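Skorna Flat-Lid Crate Dolly

Item no. 617
In stock – ships from Amville
18 reviews

Hi, I'm Vesna Radulović, and I run this little shop out of a former feed store in Amville. I sell things for moving other things, mostly. The Skorna is the dolly I get the most mail about, so I've rewritten this page to cover what people keep asking me.

What it is

A low platform on 4 swivel casters, with a raised lip all the way around so whatever you set on it stays put when you hit a door threshold. You drop a crate or bin on top, give it a shove and off it goes. I used to carry everything across the shop floor hugged to my chest like a toddler, and my back is so much happier now!

The casters are soft gray rubber. Two of them lock. If you've only ever used hard plastic wheels (you know the sound, like a shopping cart in a parking garage), you'll notice the difference right away. They roll nicely on concrete, tile and low carpet. Shag is a different story, and gravel is a no.

What fits on it

Most straight-sided crates and storage bins will sit inside the lip just fine. Measure the bottom of yours, not the top! Bins usually get wider as they go up, and I've had more than one return from somebody who measured the rim. If your bin has feet or a curved base, drop me a note before you order and I'll try to match it with what I have on the shelf.

Old bins are welcome, by the way. Scuffs don't matter one bit as long as the bottom is still flat and isn't cracked. Do a quick press test with your palm in all the corners. If the floor flexes a lot, put a piece of thin board under it or retire it to holding gift wrap.

Stacking

You can stack two or three bins on one Skorna. Put the heaviest at the bottom (I know, I know, but you should see my mail). I wouldn't go higher than your own chin, and please push from low down – tall stacks tip when you push at the top.

Two dollies also nest for storage. Turn the upper one over and the wheels tuck into the lower one. I keep mine behind the packing table. 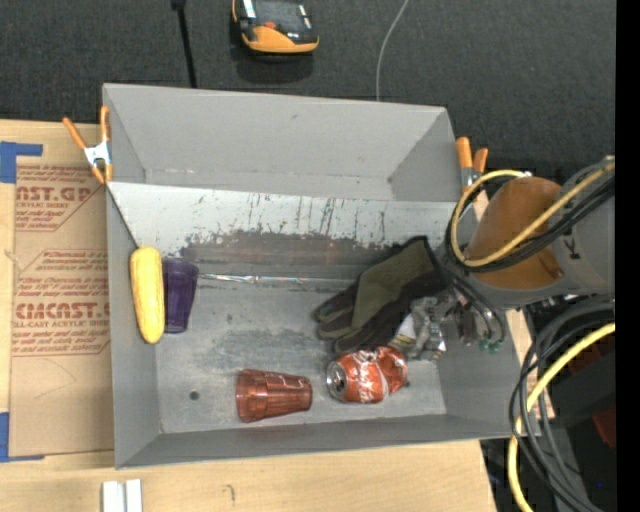

Gray open-top bin with a well-worn inside.

Prostard or Skorna?

I carry the Prostard too, and it's a good dolly. It has a handle that folds out, and it costs more. If you're pushing a bin down a long hallway every day, get the Prostard. If you're shuffling things around a garage or a classroom closet, the Skorna will do you fine and take up less room. Afia Kpodo over at Kpodo Catering bought one of each back in February and tells me the kitchen crew fights over the Skorna. So there you go.

Care

Wipe it down with dish soap and warm water. Pull hair and string out of the casters now and then – a seam ripper works great. Replacement casters are sold one at a time, and they push straight in, no tools.

Shipping and returns

Orders go out the next business day. You have a month to send it back if it's unused, and I'm pretty relaxed about what "unused" means if you've rolled it across the living room once to see.

Page updated 5 April 2018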